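Speaker notes: The drawer of wires, or how to start mending things at home

Katsaros Hall, 28 August 2022. Forty minutes plus questions. Leave the side door open if it's warm.

Opening

Say hello, wait for the chairs to stop scraping. Ask for hands up: who has a lamp, a radio or a toaster at home that stopped working and never got thrown out? Keep your own hand up. Mine is a bedside lamp that sat behind the sofa for two winters, and when I finally opened the plug, the brown wire had slipped out of its terminal. Five minutes with a screwdriver! I was so pleased I went round the house looking for something else to mend.

Tell them what tonight is. A talk for people who have never opened anything, by someone who started late and loves it. I'm not an electrician and I'll say so again when we get to the mains part.

Why bother

Don't spend long on this, they came, they already want to. Mention the pleasure of it. You take the back off a radio and there's a whole little town in there, laid out by somebody who had to make it all fit. Even when I can't mend a thing I come away knowing how it worked, and that makes for a very good evening as far as I'm concerned.

Money, briefly. The Fondell kettle I brought has a lid spring that had gone. The spring came in a bag of 200 mixed ones and I've been using up that bag ever since (doors, a clothes peg, the cat flap). Hold up the kettle. Click the lid a few times, people like the click.

Sorting first

This is the bit I get carried away with, so watch the clock. Before you mend anything, sort what you've got. Everyone has the drawer. Chargers for phones long gone, bits of speaker cable, the odd fuse, Christmas light bulbs that fit nothing.

Tip the lot out on a table in good light. Trays are the thing, shallow ones with a lip so nothing rolls away. I like a small one and a larger one next to each other, the small one for whatever I'm working on now and the larger for everything I'll get to later. Food trays are fine once washed. So are the lids of ice cream tubs.
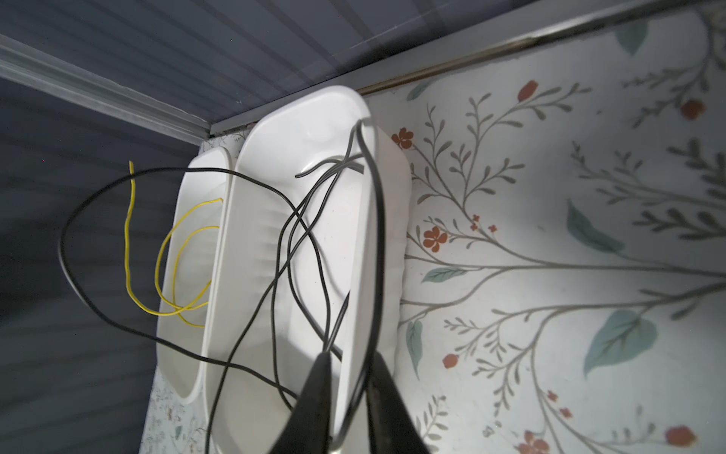

Once it's all out, go by length before you go by colour. Short offcuts are useful for practising and not much else, so give them a jar. Anything longer than your arm gets coiled and tied. Show the coil: over, then under, over, then under, so that it pays out without twisting. Do it slowly, facing them, then do it again with my back turned so they see it the right way round. Have two people come up and try. Use the soft black cable for this, the stiff one fights back and they'll think it's their fault.

Label as you go. Masking tape folded over the cable like a little flag, with the name of the thing it belongs to. If you don't know, write a question mark and put the month on it. I have one that says September and I still haven't found what it charges, but I do feel fond of it.

Stripping and joining

Pass round the practice bundles now. Low voltage only tonight, battery packs and small bulbs.

Points to make while they have the wire in their hands:

Let the strippers do the work. Find the right notch, squeeze, turn a little, pull. If copper strands come off with the plastic, go up a notch.

Twist the strands in the direction they already lie.

A thumbnail's width of bare wire is plenty for a screw terminal. Most first attempts leave far too much.

Tug every join. If it comes apart in your fingers, that's a good result, it would have come apart inside the lamp otherwise.

Then the battery and the bulb. Wait for the first one to light. There's always a small cheer from somewhere and I never get tired of it. Let the room be noisy here, don't talk over it.

Mains: the serious bit

Slow down. Put the kettle away so they look at me.

Unplugged means the plug is in your hand or on the table where you can see it. Switched off at the wall doesn't count. Some things hold a charge after they're unplugged: microwaves, old televisions, camera flashes. Leave those alone completely. No exceptions for being careful.

Plug wiring, on the flip chart: brown to live, blue to neutral, green and yellow to earth. Draw it big. Older cables may be red and black, and if you find those, the thing is old enough to be looked at by someone qualified. Check the fuse matches what's printed on the appliance. The cord grip must hold the outer sleeve, never just the inner wires. I'd say half the plugs I've opened had that wrong.

If in doubt, stop. Stopping is allowed. I have a shelf of stopped things.

The Gonalgate story

Only if there's time. The mending evenings at Gonalgate kept a notebook by the door, and over their first few years people wrote down 1383 items brought in. Of those, 753 went home working. Pause there. I think that's wonderful! Lots of them needed a clean, a fuse or one loose wire pushing back where it belonged. The notebook has comments too. Read out the one about the musical cake stand, and the one that just says "it was the batteries".

Someone may ask about the rest. Plenty were taken apart for spares, and those spares went into other people's things.

What to buy first

Keep it short. Two screwdrivers, one flat and one cross, both small. Wire strippers. A cheap meter with a beep on it, the beep matters more than anything else on the dial. A head torch. The Gronoteo magnetic mat if anyone wants to know where all my screws go, though a saucer did me for years. No soldering iron yet, that's the next talk.

Don't get drawn into brands.

Questions

Likely ones: can I mend a phone screen (yes, with patience, but start on a dead phone), is glue ever all right (for cases, yes, for anything electrical, no), what about headphones (the break is nearly always by the plug, wiggle it and listen).

Ask them to put the practice bundles back in the box by the stage. Sheets with the plug drawing are on the end table, we printed 900 so please take some for the neighbours.

Remember the kettle. It goes home with me.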